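News > Student projects > Robotics

Student team takes box-moving task into second term

December 2022
By Aidan Scanlon

A student group at Sevgate has finished the first stage of its automated handling project and will carry the work on into the new year. The project, named Jusberg, asks its members to write software that can find a wooden box on a table, work out which way it is facing and plan a move to a marked position. The first stage dealt with finding the box and its facing only.

Jusberg is run as an evening class with a project attached. Members attend a taught session on coordinate frames, calibration or motion planning and then spend the remaining time on the bench. No previous experience of robotics is asked for, although most of those who joined this term had done some programming at school.

The box was chosen because it is awkward for the software in ways that a plain plastic block would not be. Strong grain gives an edge detector a large number of false lines, and the first version of the program regularly reported a band of grain as the top edge. The group dealt with this by fitting all the visible edges at once to a known cube and throwing out any line that did not agree with the fit.

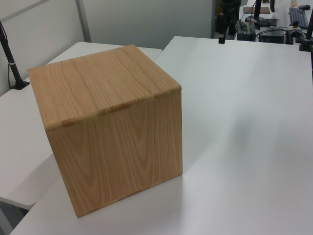
Shadow was the second source of error. On a pale surface a soft shadow can be taken for part of the object, and the estimated centre of the box then drifts towards the darker side. The team compared two remedies. The first was a fixed brightness threshold, which worked under one set of lamps and failed when the blinds were opened. The second used colour as well as brightness, and was slower but held up under both conditions. The second method has been kept.

For testing, the group recorded 600 placements of the box at different positions and angles. Of these, 138 were set aside and not used while the program was being tuned. A further set of 4,000 images was generated by computer from a simple model of the box, with the lighting and grain varied at random. The generated images helped with the angle estimate but made little difference to position, a result the group intends to look at again when it has a better model of the table surface.

Calibration took longer than planned. The camera position has to be measured again whenever its mount is disturbed, and early in the term this was done by hand with a ruler and a printed grid. A script now does the same job in 30 seconds and writes the result to a log file. Readings that differ too far from the last stored value are rejected — the usual cause is a grid sheet that is not lying flat.

The planning software is based on Nkuna, a small library written by an earlier year of the class. It takes the position and angle of the box and returns a list of waypoints, with a check that none of them passes through the table or the box itself. Nkuna was written for smaller objects, and its clearance values have been raised to suit. Members have also replaced its text output with a file format that can be replayed step by step when a plan fails.

The second stage starts in February. It will cover moves across the table in a straight line, followed by moves that include a turn. The group will also enter the handling section of the Atitz student contest, where teams are scored on final position and on the time taken to plan. Entries are judged on a box supplied by the organisers, so the dimensions in the current program will have to be moved out to a settings file before then.

Places are open to students in any year. Those joining for the second stage should read the first-stage notes beforehand and bring a laptop that can run the simulator.

Contact the news desk | © Sevgate Student News | Back to top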